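2.3 Color naming and the choice of reference objects

Most survey work on everyday color words uses printed chips. Chips are cheap and easy to calibrate, but respondents seldom talk about chips outside a survey, and the words they use for them tend to be more careful than the words they use for things they handle. Mok and Hsu therefore collected names for small painted and molded objects as well as for chips, with 60 adult respondents in Ustotden and Ladmont. Each respondent gave a free name first and a forced choice from 11 basic terms second.

The region between blue and red was the least stable. Respondents who wrote "purple" in the forced choice had written "lavender," "violet," "lilac" or "grape" in the free task, often for the same item on different trials. Figure 1a shows a block from this region.
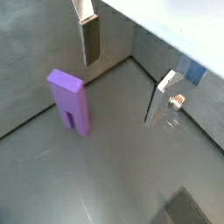 2.4 Materials and viewing conditions

Two lighting conditions were used, one diffuse and one from a single side. Background was held to neutral gray in both. A gray surround reduces contrast effects, although it does not remove them: light grays still push a mid blue toward "dark blue," and dark grays push it the other way. The chips were mounted on gray card and shown one at a time for six seconds.

Free names were recorded as written, with spelling corrected only where the intended word was plain. Compound names ("reddish purple") were split into a head and a modifier. A total of 432 free names remained after blank and unreadable entries were dropped. Coding was done by Fung-ping Mok and checked by Fung-ping Hsu, and disagreements were settled by discussion.

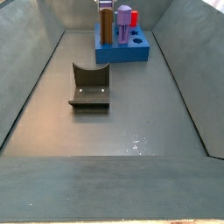
Modifiers were then sorted into lightness words, strength words and words that borrow from a thing or material. The last group is the hardest to score. "Royal" in "royal blue" may be a strength word for one speaker and a fixed part of the name for another - the Hung word list treats it as fixed, the Millano list does not. We follow the Hung list here and report the other coding in Appendix B.

Strong blues gave the highest agreement of any region in both tasks. The head "blue" was almost never replaced, and variation was confined to the modifier. Side lighting raised the share of lightness words for objects but left the chips nearly unchanged, which we attribute to the visible difference between top and side faces on a solid item.

Figure 1. (a) Purple block; (b) and (c) blue shape-sorter, two views.
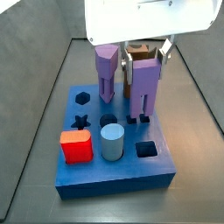

2.5 Agreement measures

Agreement was computed as the chance that two respondents drawn at random gave the same head word to the same item. Intervals were obtained from 1,000 resamples over respondents. Items were not resampled, so the intervals should not be read as applying to other sets of objects.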